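**Progress report: Household Task Readiness Study, second reporting period**

Prepared by Noeline Hinds, Cumness Institute, for the Fustari Fund
Reviewed by Tipene Doolan

## Purpose of the period

The grant asks a plain question: which ordinary kitchen chores can a single robotic arm complete today, unaided, at a level a householder would accept? In the first period we selected the chores and agreed on the scoring rules. In this second period, which closed at the end of March, we ran the kitchen trials in simulation and prepared for the physical trials at Plillthorpe.

The Fund requested that we report failures in the same detail as successes. We have done so, and the tables in the annex list every attempt, including those ended early by the operator.

## Work carried out

A total of 1,528 attempts were logged in the simulated kitchen. They cover the food handling group (picking up, placing and moving small items of food) and the storage group (opening and closing doors and drawers, and returning items to their places). Cleaning chores were left for the next period, as agreed with the Fund's program office.

Each attempt begins from a randomized starting position. The controller is given a written instruction in everyday words, such as "put the carrot on the board," and must finish within the time limit. An attempt counts as complete only if the item comes to rest where the instruction says and nothing else in the kitchen has been knocked over or displaced. 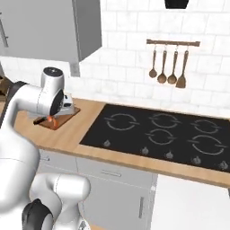
Small food items proved harder than we had planned for. The controller was consistent in locating them and in bringing the gripper to the right area of the counter. Most of the losses came in the last part of the movement, when the fingers closed. Round or tapering items tended to roll or tip, and the controller often carried on with the rest of the chore as though it were holding something. Under our scoring rules these attempts are failures, and they account for the largest single category in the annex.

Larger and flatter items gave fewer difficulties. Results in this part of the group were strong enough that we propose to move directly to physical trials without a further round in simulation.

## Reach and obstruction

The second area of concern is the position of the arm in relation to the furniture. A domestic kitchen is arranged for a person who can step back, turn sideways or crouch. An arm on a fixed base can do none of these. When a chore required it to work at the counter and then at a tall unit, it frequently had to fold into a posture that brought its own links close to the work. In such postures the view of the item was blocked, and the controller slowed or stopped.

We considered raising the time limit for these chores and decided against it. A householder waiting for a door to be opened would not regard the longer time as acceptable, and the limit was set with that person in mind. The results are therefore reported against the original limit, with a separate column showing how many would have passed under a longer one.
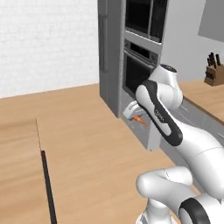 Dr. Doolan's review recommended that the base position be treated as a variable in its own right. We accepted the recommendation. A further batch of 200 attempts, scheduled for the opening weeks of the next period, will repeat the storage chores from alternative base positions. The same starting conditions will be used throughout so that the results can be compared directly.

## Changes to the plan

There are 2 changes for the Fund to note.

1. The Ho controller replaced our earlier in-house software partway through the period. Attempts made with the earlier version are kept in the annex under a separate heading and are not combined with the later results.
2. The physical trials at Plillthorpe will start with the food handling group only. Work on doors and drawers will follow once the base position results are available.

Neither change affects the total budget. A small underspend on travel has been carried forward and will be applied to the fitting out of the Plillthorpe kitchen.

## Assessment

On the evidence gathered so far, we do not consider the arm ready to carry out kitchen chores unsupervised. It can perform single steps under favorable conditions. Its performance falls when steps are joined together, and it is poor at recognizing that an earlier step has gone wrong. The second weakness matters more to a household than the first, as a person would need to stay nearby to notice the error.

We would also caution against reading the simulation results as a forecast. Friction, moisture and wear are represented in a simplified manner, and we expect completion rates for food items to be lower in the physical kitchen.

## Next period

- Complete the base position batch and circulate the results to the Fund.
- Begin physical food handling trials at Plillthorpe.
- Add a check after each grasp and measure its effect on completed chores.
- Draft the scoring rules for the cleaning group.

The Fund's comments on the draft cleaning rules would be welcome before trials in that group begin. Questions on the annex should be sent to Ms. Hinds.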